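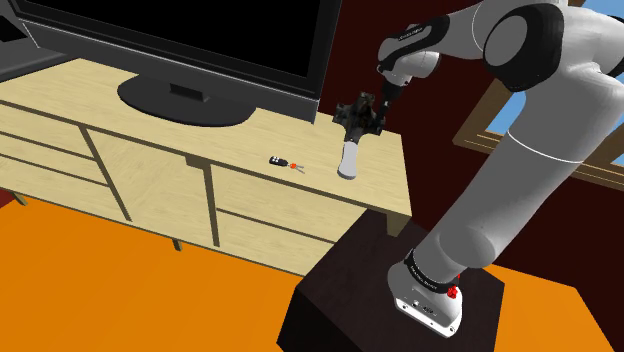

Irside loaf is a dense, steamed oat bread sweetened with molasses and usually sold in thick slices. It is often called an old farmhouse recipe, although no written version earlier than the one printed by the Gresteo bakery has been found. The loaf is turned out of its tin and cooled on bare wood, which is said to draw moisture out of the bottom crust. Older instructions ask for a pale, unpainted surface, close in color to the long cabinet under the robot arm, on the theory that dark wood stains the crumb. No one seems to have tested this.

Ingredients and method
The usual recipe calls for rolled oats, wheat flour, buttermilk, molasses, baking soda and salt. The oats are soaked in the buttermilk for 20 minutes, then mixed with everything else and poured into a greased, lidded tin. The tin is steamed, never baked, though several bakeries that use the name bake it anyway and steam it only for the last few minutes. Some cooks add raisins or grated carrot. Purists object to both, but the Gresteo recipe lists raisins as optional, so it is hard to see what the purists are relying on.

The batter should be loose enough to pour. A stiff batter makes a loaf with a gummy line near the base, a fault that sellers sometimes describe as traditional.

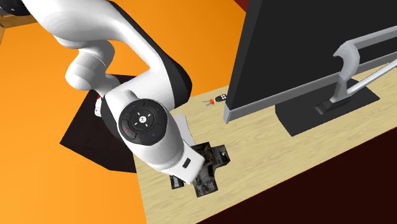 Light wood-grain tabletop with a robot arm and a dark monitor.

Origin claims
The best-known story says the bread was made in Irside for field workers, who needed something that would keep for a week. The story comes from the back of a flour bag sold by the Mornix mill, and the bag gives no source. A second account, repeated in a number of cookbooks, credits a boarding house called Wanyama, where the loaf was supposedly served every morning in March. The cookbooks appear to have copied one another -- the same misspelling of "molasses" turns up in most of them.

Steamed breads with oats and molasses are common in many places, and nothing in the recipe points to Irside in particular. The name may be no older than the packaging.

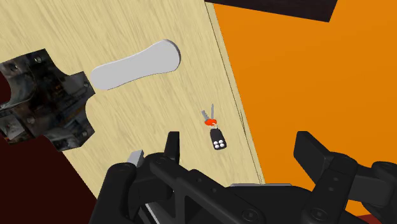
Keys with a black fob on a pale wooden tabletop.

Keeping and health claims
Sellers often say the loaf keeps for 23 days in a closed tin. This figure was dropped from the Mornix bag on 5/31/19 without explanation. Home cooks more often report mold after 5 days at room temperature, sooner in humid weather. Slices freeze well.

The bread is also promoted as easy to digest. The claim rests on a survey of 38 Gresteo customers, all of whom had bought the loaf before and were asked whether they liked it. Digestion was not one of the questions.

See also
Brown bread
Oatcake
Steamed pudding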